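Apfel, die Achtundvierzigste? Nein, schon Nummer 62

11/08/2021

Seit drei Wochen bringe ich einem Roboterarm bei, Obst zu greifen, und mein rechtes Handgelenk findet das inzwischen gar nicht mehr lustig! Bei Flestier wollen sie am Ende 400 Durchgänge haben, ich stehe bei 118, davon 62 nur mit dem Apfel.

Am Anfang habe ich den Arm direkt angefasst und geführt (Motoren weich schalten, hinbiegen, Position merken, weiter). Klappt gut, solange man nicht mit dem Ellbogen im Weg ist. Jetzt steuere ich ihn mit dem Handcontroller von Misico, und das ist eine ganz andere Nummer, weil ich fast nur noch auf das Bild vom Handgelenk schaue. Den Abstand nach unten verschätze ich dabei ständig. Und wehe, ich zögere kurz vor dem Zugreifen, dann lernt er das Zögern gleich mit.

Mein Trick zurzeit: erst seitlich ausrichten, bis der Apfel mittig zwischen den Fingern liegt, dann in einem Zug runter. Vorher bin ich immer schräg angeflogen, das sah elegant aus und war furchtbar.

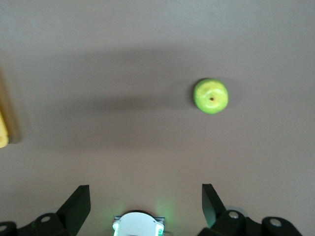
Im Forum von Arilance meinte jemand, ich solle die verpatzten Versuche bloß nicht alle löschen, gerade die mit einer sauberen Korrektur am Ende seien Gold wert. Hm. Ich habe gestern etwa 20 davon weggeworfen. Die nächsten behalte ich und markiere sie extra, mal sehen, was das Training daraus macht.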